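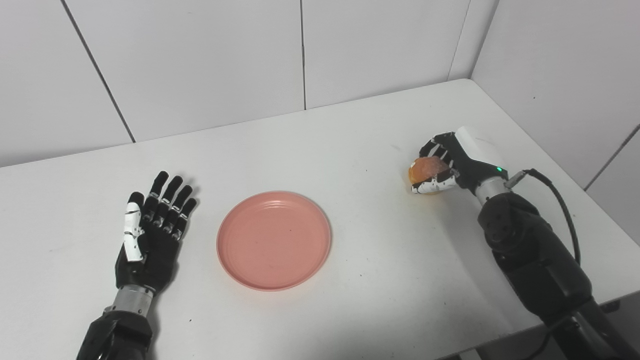
5.2 Planning the Equipment Budget

The Kullport site had to choose between two parallel grippers and a pair of jointed hands before the task list was final. We took the hands, and they came to 55 percent of the equipment budget. The arms had been bought under the earlier Welum grant and are left out of the totals.

Figure 3 gives the work the budget was meant to cover: a white table, a pink plate, and one glazed pastry beside the right hand. Objects of this kind cost very little. Our first draft put them on the same line as the cables and connectors, and the line was then cut as a whole. We would now keep the two apart - cables are a repair cost and belong with the hands.

Two suppliers quoted. Ziletti was cheaper per hand but charged separately for spare fingers. Tanasarn included a set of spares and a service visit, with a delivery time of 9 weeks. We had planned for four, and the start of recording moved to April.

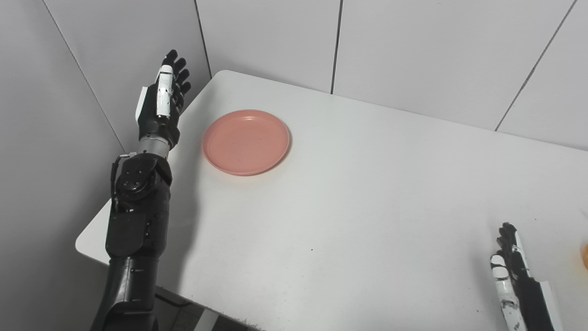

The delay had its own cost. Staff time during the wait was charged to the project, and it came to more than the difference between the two quotes. A plan that lists only purchase prices will miss this. We suggest a separate line for idle time, set at the length of the longest quoted delivery.

For repairs we set aside around 30 percent of the price of the hands for the first year. Thumbs and fingers were priced as separate parts. Salamatu Wumbei kept the parts log, and the yearly figures in Table 4 are taken from it.

We use cookies to improve your experience on this site. Accept all | Manage preferences

The remaining question was whether to buy a third hand as a full spare.
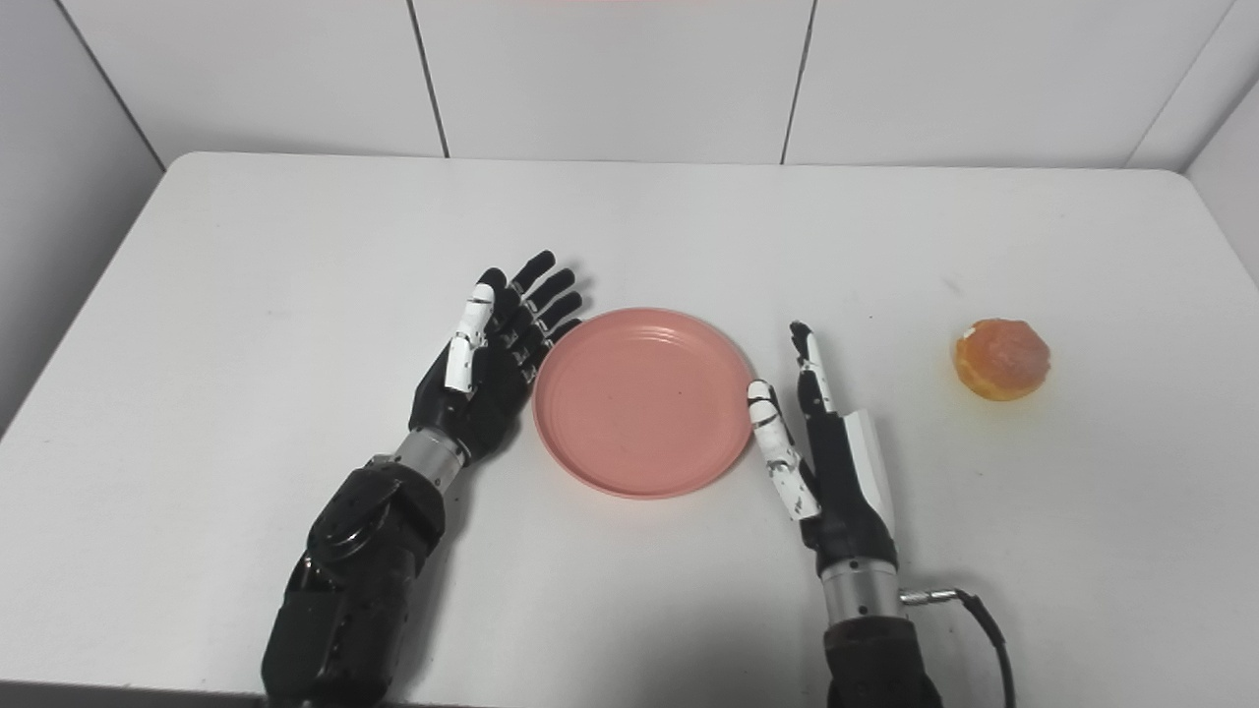
Josiane Arnaud argued against it in her comments on the draft plan. A spare hand, she wrote, "ages on the shelf and goes out of warranty with the others," and the same money would pay for a service contract running 3 years. We followed her advice and moved the sum to service. The contract was signed with the supplier of the hands, and its terms are given in Appendix B.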